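Is Bottled Water Really Better? A Closer Look for Curious Readers

Pick up any bottle of water in a shop and read the label. There will probably be a mountain on it. There may be a waterfall, or some snow, or the word "pure" in curly blue letters. Before you have tasted a drop, the label has told you a story, and the story is that this water is special.

Should you believe it? Let's check.

Where does water come from?

All the water we drink has been around for a very long time. It falls as rain, sinks into the ground or runs into rivers, and flows to the sea. The sun warms it, it rises into the air, and it falls again. This is called the water cycle, and no company owns it or invented it.

Tap water is taken from rivers, lakes or deep under the ground. It is cleaned and tested, and then it travels through pipes to your kitchen. Bottled water is taken from some of the same sorts of places. Some of it comes from a spring, where water comes up out of the ground by itself. Some comes from a deep hole called a borehole. And in some countries a bottle may hold water that started out in the public supply, which was then filtered and put into plastic.

So when an advert says "straight from nature", ask yourself: where else would it come from?

Words that sound good

People who sell things choose their words carefully. Here are some to watch for.

Pure. In science, pure water is water with nothing else in it at all. Drinking water is hardly ever like that. It has tiny amounts of minerals in it, such as calcium, picked up from rocks. That is fine, and it is part of what gives water its taste. But a label that boasts about "pure" water and "natural minerals" at the same time is having it both ways.

Fresh. Fresh compared with what? Water may sit in a bottle for months before anyone buys it. Look for the date on the cap or near the neck.

Ancient. Some labels say the water spent thousands of years under the ground. Perhaps it did. Does old water quench your thirst better than last year's rain? No label we have read has ever explained how it would.

Natural. Lots of things are natural. Mud is natural. So are stinging nettles. The word tells you less than you might think. (There are rules in the UK about the full name "natural mineral water", so that one does mean something. The word "natural" floating about by itself near a picture of a leaf is a different matter.) 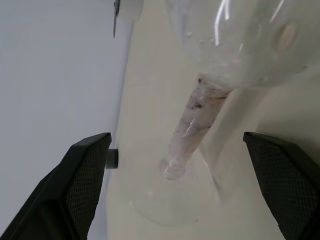
A clear plastic bottle. Being see-through tells you nothing about how clean a drink is.

Can you see whether water is clean?

Many people think they can. They hold a glass up to the window, see that it is clear, and decide it must be safe. This is a mistake, and it can be a nasty one. Germs are far too small to see. A stream on a hillside can look as clear as glass and still make you ill, for example if there is a dead sheep further up. Never drink from a stream unless a grown-up who knows about it has made the water safe first.

It works the other way round as well. Sometimes water from the tap looks white and cloudy, which worries people. Let the glass stand for a few minutes. If the cloudiness clears from the bottom upwards, you were looking at tiny air bubbles, and they are harmless. If it stays cloudy, or looks brown, tell an adult and let them ask the water company.

To find out what is really in water, scientists test it. Looking is a good start, but testing is what counts.

The Mellard taste test

We wanted to see whether people can tell tap water from bottled water, so we tried it at Mellard library, near our office in Galtaston. Everyone was given 2 cups. One held tap water and the other held bottled water, both from the same fridge. Then they had to say which was which.

In all, 199 people took a cup in each hand. 3 of them changed their minds so often that we had to leave them out, so we ended up with 196 answers. A lot of people were very sure of themselves. When we looked at the answer sheets, being sure had not helped them much. The right answers and the wrong answers were close to even, as you would expect if everyone had tossed a coin.

Does this prove that all water tastes the same? No! Be as fussy about our test as you would be about an advert. We only used one kind of bottled water. We only used Galtaston tap water, and yours may taste different. If we had used warm tap water and cold bottled water, we could have made nearly anybody choose the bottle. Whenever someone shows you the result of a test, ask how they did it.

Try it yourself

You will need a jug of tap water, a bottle of still water, some matching cups, a pen and paper.

Put the jug and the bottle in the fridge overnight.
Ask a helper to mark the cups A and B underneath, and to pour while you are out of the room.
Taste both. Write down your guess before anyone speaks.
Ask the helper to mix up the cups, and do it again. Do it 5 times altogether.

One lucky guess doesn't show very much. Getting all of them right is harder to do by luck, though it can still happen. If you have a patient family, try it on them too.

What about the bottle?

A lot of bottles carry a recycling sign, and some say "100% recyclable" in big print. Read that again slowly. It says the bottle can be recycled. It doesn't say that it will be. For that to happen, somebody has to put it in the right bin, a lorry has to collect it, and a factory has to turn it into something else. A bottle thrown in a hedge at Trurngate is every bit as recyclable as one in the bin, and it is still in a hedge.

Making a bottle uses energy, even when old plastic goes into it. So does driving it to the shop. Water is heavy, as you will know if you have ever carried a big pack of it up the stairs.

Is bottled water ever a good idea?

Yes. When pipes burst or a flood gets into the supply, bottled water keeps people safe. Last December the main pipe along Laing Road broke, and the families there were very glad of it. There are also parts of the world where the tap water isn't safe to drink, and there a sealed bottle can be the sensible choice.

But if you live somewhere with good tap water, and someone tells you the bottle is healthier, you are allowed to ask how they know. Ask what was tested and who paid for the test. Then fill a cup at the kitchen sink while you wait for the answer.

Words to know

Borehole: a deep, narrow hole drilled to reach water under the ground.
Filter: to pass water through something that catches unwanted bits.
Mineral: a substance found in rocks. Some minerals dissolve in water.
Spring: a place where water flows out of the ground.

Page last checked: 2025-06-13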